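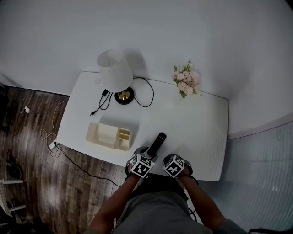

Re: Wiring rules for the reading room tables

Date: Jan 8, 2019
To: Noststead Library Friends list

Dear all,

I read the message below two times and I want to answer the points in order. Please excuse my English where it is stiff.

> The building office in Skudska wants us to decide before February
> if the reading room gets fixed lights on the wall or if we keep
> table lamps. The quote from Jandus for the wall lights is 1,421
> without the painting. Table lamps would be 123 for each table.
> Personally I think the wall lights are cleaner and we should
> stop discussing. Can people answer on the list and not to me
> privately?

First, the price. The Jandus quote does not include the painting, and it also does not include the work to open the wall. I asked them by phone and they told me that we should keep 3,000 in reserve for the whole job. With three tables, the lamps are much cheaper, also if we must replace one of them after a few years.

Second, the light itself. Many of our readers are older people, and they complain most about shine on the page. A wall light is in one place and cannot be moved. With a table lamp, a person who reads with the left eye better than the right can push it to the other side. I do this myself every evening at home. A lamp with a fabric shade also gives a softer light than the glass ones in the Jandus catalog.

Third, the cords. I agree that this is the weak point. In the old room on Liao Street we had cords across the walking path, and I did not like it. If the tables stand against the wall, the cord can go down behind the table, and we can fix it to the leg with a clip. We should buy lamps with the switch on the cord, so that people do not need to reach under the shade.

I do not agree that we should stop discussing. The members who come in the afternoon have not answered yet, and they use the room more than we do.

My proposal is to buy the lamps now, use them through the winter, and ask Jandus if the quote stays valid until summer. Does somebody know if the office in Skudska needs this in writing, or is an e-mail enough?

With kind regards,
a member from the evening group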